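Jilon brings Murine housing work under one roof

November 17, 2022

Jilon has moved the sorting and checking of its Murine housings into a single room at its Ikov site, ending an arrangement under which the parts were split between two buildings. The first batch under the new set-up is 273 housings, and the company expects to have them checked and boxed before the site closes for the holidays in December.

Until this autumn the black outer shells were stored at Ikov while the clear covers and small metal fittings were kept at the Poirier building, 2 miles away. Parts went back and forth by van, and a missing cover could hold up a box for a day or more.

Mélanie Gill, who runs the housing section, said the move was mainly about storage.

"We had shells in one place and everything that goes with them in another," she said. "People were spending the morning on the phone asking where a box had got to. Now you walk across the room and look."

The room was previously used for returned goods. It kept its grey carpet and its shelving, and a long yellow workbench was put in along one side. Shells and small parts go on the bench, and larger stock is kept in lidless plastic bins on the floor.

At the bench in Ikov:
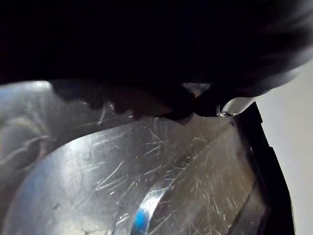
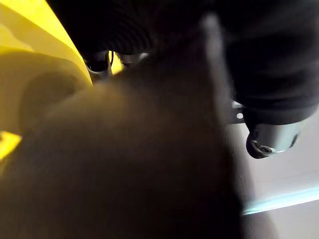
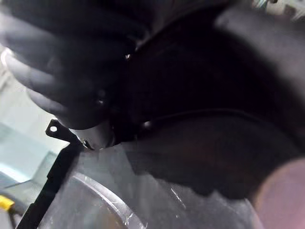 Black shells on the yellow bench, with a grey storage bin on the carpet:

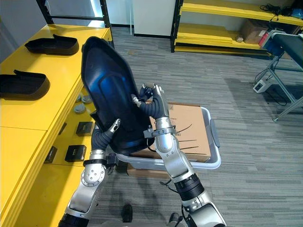
Each housing is to be looked over for marks on the outside and the inside, then checked at the fixing points. Shells with a damaged tab go back to the supplier. Those with light surface marks are put aside for spares. Clear covers are handled separately and graded by how badly they are scuffed, and any that fall below the grade are recycled.

Gill said the clear covers had given the section more trouble than any other part this year. Of 823 received since the spring, 42 were rejected for scratches, most of which she put down to the way they were stacked for the van. Staff have asked for a sheet of soft paper between each one, and the supplier has agreed to this from the next delivery.

Labels are also changing. Boxes will carry the part name and the date of checking on the short side, so they can be read on the shelf without being pulled out. Old boxes with printed text on the top only will be used up first.

The section at Poirier will close to housing work at the end of the month. Packing for finished goods stays where it is, and no jobs are affected. Four people have moved across to Ikov, and two more will divide their time between the sites until the remaining stock has been cleared.

Customers waiting for spare Murine shells or covers should use the existing order form. Orders already placed do not need to be sent again. Collections in person are suspended while the shelves are being filled and will start again once the first batch has been boxed.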